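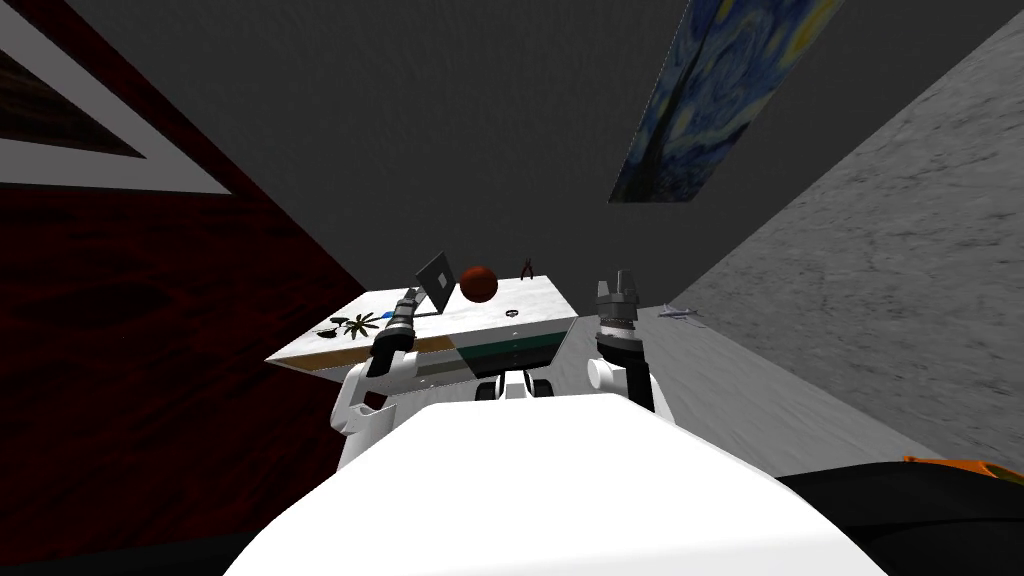 Quiénes somos

Categoría: Alquiler y vida en comunidad
Lectura: 2 min

Pokano administra edificios de apartamentos en alquiler. Nada más. Ni ventas, ni oficinas, ni locales. Empezamos con un edificio de 40 unidades, el Lacson, y todavía lo llevamos — mismo portero automático, ascensor nuevo desde septiembre.

Hoy son tres edificios: Lacson, Filtora y Wusa. Más de 3,000 solicitudes de visita el año pasado, así que si tardamos en contestar, paciencia. Contestamos todas.

Cómo trabajamos

Visitas de lunes a sábado, con cita. Contrato de 12 meses, renovable. Mascotas sí, en los tres edificios (en Wusa, máximo dos por apartamento). La solicitud cuesta 100 y se descuenta del primer mes si firma. Si no firma, no se devuelve, lo avisamos antes para que no haya sorpresas.

Lavandería en cada planta en Filtora. En Lacson está en el sótano, abierta hasta las diez. Wusa tiene conexiones dentro del apartamento, la lavadora la pone el inquilino. Terraza común en Wusa y Filtora, se reserva en recepcion.

Estacionamiento: se paga aparte. En Lacson hay lista de espera, larga.

El equipo

Funmilayo Abubakar — dirección y contratos. Fundó Pokano después de muchos años alquilando ella misma, y de ahí sale casi todo el reglamento.

Dwayne Nakamura — mantenimiento y entregas de llaves. Las averías se reportan por el portal de residentes, no por mensaje al móvil de Dwayne, por favor. Fugas de agua y calefacción van primero. Lo demás, por orden de llegada.

Recepción está en la planta baja de Filtora, entrada por el patio. Traer documento de identidad y los tres ultimos recibos de nómina si ya viene decidido. Estudiantes con aval, también.

Actualizado el 5 de abril de 2025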